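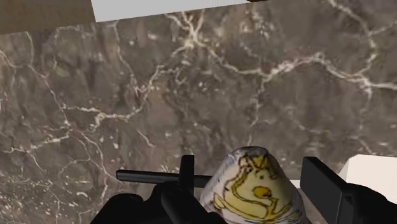
入住Kaplan旅馆需要提前预约接站吗？
需要。接站车由前台安排，最晚在到达前一天下午通过邮件或电话告知车次，当天临时要车一般排不上。

首页 | 住宿点评 | 城市 | 交通 | 联系我们

Kaplan旅馆（Starkow老城店）住宿点评

4/30/20

打印本页 | 用电子邮件发送

我在Starkow住过几家旅馆，Kaplan是住得最久的一家，前后共17晚，分两次入住。第一次住临街的单人间，第二次住靠院子的双人间。以下按预订、位置、房间、早餐、服务和费用分别写。两种房型差别不小，订之前最好看清楚。

预订

第一次是在旅馆自己的网站上订的，第二次通过Muketel订房平台。两边的房价一样，区别在取消条件。网站直订可以在入住前3天免费取消，Muketel上的优惠价不能取消，也不能改日期，只能换房型并补差价。确认邮件几分钟内就到，但邮件里没有写前台的工作时间，这一点我是打电话问到的：前台早上七点开，晚上十一点关，之后到店要用密码开大门，密码在入住当天中午发到手机上。

网站有三种语言，其中英文版的内容不全，早餐时间和停车说明只在本地语言的页面上有。如果要开车去，建议直接写邮件问。我写过两封，都是当天回复。

位置

旅馆在老城南边，离火车站步行800米，路是平的，拖箱子没有问题，只有最后一小段是石块路面。出站后沿主街一直走，过了邮局左转，门口有一块绿色招牌，晚上亮灯。

去Sisau的长途车不从火车站发，而是从河对岸的汽车站发，从旅馆走过去要过桥，时间要留够。第一次我没弄清楚，先去了火车站，结果误了一班，下一班要等到中午。后来问前台，他们有打印好的时刻表，可以拿一份。

附近有一家超市，一家药店，还有几家小饭馆。超市晚上八点关门，周末更早。老城里的主要景点都可以走着去。如果打算每天去湖边，住这里就不太方便，湖边那条公交线每小时一班，末班车也早。

房间

临街单人间不大，床、书桌、衣柜之外剩下的地方刚好放一个打开的箱子。床垫偏硬，枕头有两种，衣柜里备了一个高的。书桌够用，插座在桌子旁边，床头只有一个，手机充电和台灯要轮着用。暖气可以自己调，第一晚开得太大，半夜起来关了一次。

隔音一般。临街这边早上六点左右开始有送货的车，关上窗还听得见。走廊里的说话声也能传进来，不过住客大多休息得早，晚上十点以后基本安静。睡眠浅的人建议选院子那边。

靠院子的双人间好很多。面积大，窗户也大，白天不用开灯。有冰箱和电热水壶，每天补两瓶水。卫生间是淋浴，水压稳定，出热水要等一会儿，早上大家都在用的时候等得更久。吹风机放在抽屉里，风力小，头发长的人最好自带。毛巾每两天换一次，想每天换就放在地上，门后有说明。

房间里的无线网络可以用，看网页和收邮件没有问题，视频通话偶尔断。院子这一侧的信号比临街弱。楼下休息室的网络最好，我有工作要处理时都去那里，下午通常没什么人。

清洁总的来说合格。床单和卫生间干净，窗台上有灰，第二次入住时也一样。地毯有些旧，单人间的那块边上已经磨薄了。

早餐

早餐不含在基本房价里，可以前一天晚上在前台加订。时间是七点半到十点。内容每天差不多：面包、奶酪、火腿、黄瓜和番茄、煮鸡蛋、酸奶，还有一种本地的果酱，味道不太甜。咖啡是机器做的，茶有几种。鸡蛋可以请厨房现煎，要多等几分钟。

连着吃一个星期会觉得单调。我后来隔天订一次，其余时候去街角的面包店，价钱低一些，品种也多，只是座位少，九点以后要排队。

需要早走的客人可以要打包早餐，前一天说一声就行。里面是两个三明治、一个苹果和一瓶果汁。我去Sisau那天要过一份，够吃到中午。

服务

前台的人轮班，英语水平不一样，但都有耐心。我请他们办过几件事：寄存行李、叫出租车、打印车票、借熨斗。前三件都很快，熨斗那次等了一个晚上，因为整个旅馆只有一把。退房以后行李可以免费存到当天晚上，锁在前台后面的小房间里，发一张纸牌，取的时候要交回。

有一次淋浴喷头漏水，早上报上去，下午回来已经换好了。另一次空调遥控器没有反应，前台拿来新电池，也没有多问。洗衣服务是有的，按件收费，早上送出去第二天晚上拿回来。衬衫洗得不错，毛衣我没有敢送。

没有电梯。旅馆一共四层，双人间多在上面两层，楼梯比较窄，箱子重的话可以请前台帮忙搬，或者订房时备注要低楼层。两次我都备注了，第一次安排在二层，第二次满房，只能住三层。

费用

单人间每晚70欧元，双人间在淡季多加一点，从五月开始调成旺季价，具体要看日期。城市税另收，退房时付现金，不能刷卡，这一条在Muketel的页面上要翻到最下面才看得到。房费可以刷卡。

停车要另外付钱，院子里车位很少，先到先得，订房时不能预留。院子停满了就要停到河边的公共停车场，走回来要一段路。

连住七晚以上有折扣，但必须在网站上直订，并在备注里写明。第二次我走的是平台，没有享受到，到店再问已经不能改了。

适合什么人

一个人出差，或者坐火车来、主要在老城活动的客人，住这里合适。带小孩的家庭要考虑楼梯，旅馆也没有家庭房，加床只有双人间能加，而且床比较窄。要早起赶Sisau长途车的人，如果只住一晚，河对岸靠近汽车站的旅馆更省事。

优点：离火车站近，院子一侧安静，报修处理快，行李寄存时间长。
缺点：没有电梯，临街房有噪音，早餐变化少，城市税只收现金。

再来Starkow的话，我还会订这里，选院子一侧的房间，在旅馆网站上直订。

打印本页 | 用电子邮件发送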